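Electrolytes on the trailer: what I changed this season

I kept a water log for my gelding through five away shows this year. He weighs in at the low end of normal for his height and has always been a poor drinker off the property. The log was kept in a pocket notebook and copied out at home, so some of the early entries are thin.

The longest haul was to Suwannarat, 60 miles each way with a steep grade in the middle. The shortest was Flamlow, where we were parked and unloaded before he had touched his hay net.

Bucket first. He drinks better from the same flat-back bucket he has in his stall, hung at chest height. I tried a rubber tub on the ground at Flamlow and he pawed it over twice. I now bring two buckets, one plain and one with electrolytes, and the plain one is never taken away. A horse that refuses salted water and has no other choice will simply stop drinking.

Hay second. Soaking the net for half an hour before loading made more difference than anything I put in a bucket. Drain it well or the trailer floor gets slick.

Dosing third. I had been giving paste on the morning of the class, which was too late and on an empty stomach. It now goes in his evening feed the night before, with a second dose after the last class once he has started drinking. My vet set the amount by body weight, and I would ask yours before copying anybody's numbers.

The Triltarora grounds sit at 3,847 feet and the air is very dry. He drank less there than anywhere else, and a skin pinch at the shoulder was slow to flatten by mid-afternoon. I scratched the second class, walked him, and offered water every 20 minutes until evening – he came back to normal by night check.

Gurnico is next, in November. Cold water is its own problem, so I plan to carry a kettle and take the chill off each bucket.
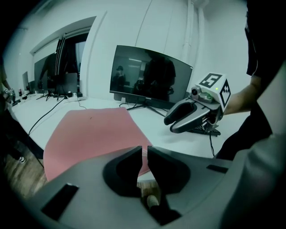
Pink sheet on the tabletop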